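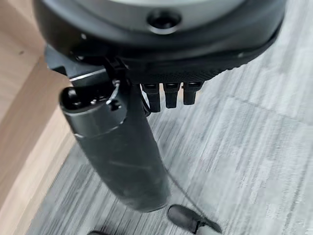

Above the carpet, 31 Dec 2021

Right, new strings on the bass for the first time since August and WOW. I'd forgotten it was meant to sound like that!

Went for flatwounds this time (Lina Karam has been on at me for ages). Much softer under the fingers, and hardly any squeak when I slide up to the 7th fret.

Only grumble is the tuning. The E keeps sagging flat, so I'm up and down to the tuner every other song. Should settle in a day or two, I hope?

Also had to tweak the neck a tiny bit, they pull harder than my old set. Quarter turn, cup of tea, check again.

We've got 16 songs to learn for the Flumport gig and Olumide wants two of them in drop D. With brand new strings. Cheers, Olumide.

Anyone tried foam under the strings by the bridge? Fancy a proper thumpy old soul sound for the slow ones. Tell me what you used!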